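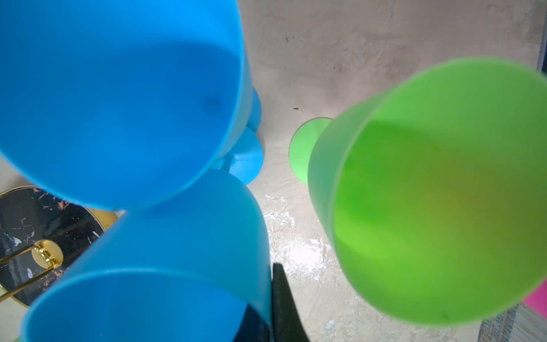 Gobelets à pied en plastique bleu ciel.

Vaisselle réutilisable : lavage, séchage et stockage en location courte durée

Lettre technique de Rorimby, rubrique Exploitation

Le passage au réutilisable pour les réceptions et les buvettes a déplacé une partie du travail vers l'aval. Le service lui-même change peu. Le retour, le tri, le lavage et surtout le séchage occupent désormais l'essentiel du temps d'atelier. La présente note reprend les réglages retenus à l'atelier de Stolden depuis novembre, à la suite des réclamations reçues sur des lots livrés avec des traces ou une odeur de renfermé.

Matières concernées

Le parc comprend du polypropylène (gobelets droits, assiettes), du copolyester (verres à pied transparents ou teintés) et un reliquat de polystyrène en cours de retrait. Les trois matières ne supportent pas les mêmes cycles. Le polypropylène accepte un rinçage à 85 °C sans déformation notable. Le copolyester se voile si la pièce reste chargée sous contrainte mécanique à chaud, en particulier à la jonction du pied et de la coupe. Le polystyrène microfissure au contact des détergents alcalins concentrés et ne doit plus passer en tunnel.

En cas de doute sur la matière, se reporter au marquage moulé sous la base. Une pièce sans marquage lisible est traitée selon le cycle le plus doux.

Tri au retour

Les bacs sont ouverts dans l'ordre d'arrivée. Les pièces ébréchées, rayées en profondeur ou déformées sortent du circuit avant lavage. La rayure intérieure est le premier motif de rebut : elle retient les colorants (vin rouge, sirops, thé) et aucun cycle ne la rattrape. Les rayures extérieures isolées sont tolérées.

Les liquides résiduels sont vidés sur grille. Les serviettes, pailles et rondelles d'agrumes sont retirées à la main. Danang Tuhumury a relevé que la moitié des arrêts du tunnel provenait de fragments de serviette aspirés par la pompe de recyclage. Un panier filtrant supplémentaire a été posé sur l'aspiration et doit être rincé toutes les deux heures.

Casiers

Les verres à pied sont placés ouverture vers le bas, un par alvéole, dans des casiers dont la hauteur dépasse celle de la pièce d'au moins 14 mm. Les anciens casiers Dumo, plus bas, laissent porter la base contre le casier supérieur lors de l'empilage et sont réservés aux gobelets droits. Ils ont été repérés par un adhésif jaune.

L'empilage des casiers pleins est limité à 7 niveaux sur chariot. Au-delà, le casier du bas fléchit et les pièces centrales se marquent.

Lavage

Prélavage à 40 °C, sans produit. Une température plus élevée à ce stade fixe les protéines (lait, mousses de desserts) sur la paroi.

Lavage à 60 °C pour le polypropylène, 55 °C pour le copolyester. Le détergent est dosé par conductivité. La sonde doit être nettoyée chaque matin à l'acide citrique dilué, l'eau de Stolden étant calcaire. Une sonde entartrée sous-estime la concentration et entraîne un surdosage, visible sous forme de voile bleuté ou blanchâtre au fond des coupes.

Rinçage à l'eau adoucie, avec un agent de séchage prévu pour les matières plastiques. Le produit utilisé pour la verrerie en verre ne convient pas : il mouille mal le plastique et favorise la formation de gouttes. Les bidons des deux références se ressemblent. Iwona Lis a demandé qu'ils soient rangés sur deux étagères distinctes, ce qui est fait depuis le dernier inventaire.

Séchage

Le plastique emmagasine peu de chaleur par rapport au verre. À la sortie du tunnel, il refroidit avant que le film d'eau ne se soit évaporé, et l'air pulsé devient indispensable.

L'armoire Yalçınkaya mise en service à l'automne souffle un air filtré à 50 °C. La durée retenue est de 44 minutes pour un chariot de verres à pied et de 30 minutes pour un chariot de gobelets droits. L'écart s'explique par la rétention d'eau dans le creux situé sous la base. Incliner les casiers de quelques degrés réduit cette rétention. Des cales en inox sont disponibles près de l'armoire. Elles ne sont pas à laisser sur les chariots.

Le contrôle se fait sur cinq pièces par chariot, dont deux prises au centre. Papier absorbant blanc à l'intérieur de la coupe, puis sous la base. Toute trace d'humidité renvoie le chariot complet pour un quart d'heure.

Stockage et conditionnement

Les pièces sèches reposent une heure à température ambiante avant fermeture des bacs. Sans ce repos, l'humidité résiduelle condense sous le couvercle. C'est l'origine identifiée de l'odeur signalée sur deux livraisons.

Les verres à pied d'une seule pièce ne s'emboîtent pas. Les modèles à pied démontable sont stockés en deux bacs, coupes d'un côté et pieds de l'autre, avec le même numéro de lot. Les coupes empilées reçoivent un intercalaire toutes les dix pièces. Ne pas forcer une coupe bloquée : passer l'extérieur à l'eau tiède et attendre.

Les coloris teintés dans la masse craignent la lumière directe. Les bacs translucides placés sous la verrière du fond seront déplacés vers le rayonnage nord. Les bleus et les verts y sont les plus sensibles d'après les essais menés par Thilini Chowdhury sur des pièces réformées, avec un éclaircissement perceptible après 300 heures d'exposition en cabine. Le test n'a pas été conduit sur les coloris opaques.

Suivi des lots

Chaque bac porte une fiche avec la date de lavage, l'initiale de l'opérateur et le numéro de chariot. La case « repos » doit être cochée avant la pose du couvercle. Les fiches sont conservées jusqu'au retour suivant du même lot, puis archivées avec le bon de livraison.

Maja Kołodziej reprend le suivi des rebuts à la place de Sławomir Wysocka, qui passe à la préparation des tournées. Les motifs à employer sur le bordereau restent inchangés : rayure, ébréchure, voile, déformation, coloration. Le motif « autre » doit être accompagné d'une mention manuscrite.

Points ouverts

Le remplacement de l'adoucisseur est à l'étude, deux devis sont attendus. La vitesse du convoyeur en sortie de rinçage fera l'objet d'un nouvel essai une fois la buse gauche changée. Les clients qui lavent eux-mêmes avant retour peuvent demander la fiche de consignes à l'accueil de l'atelier, de 8 h à 16 h 30.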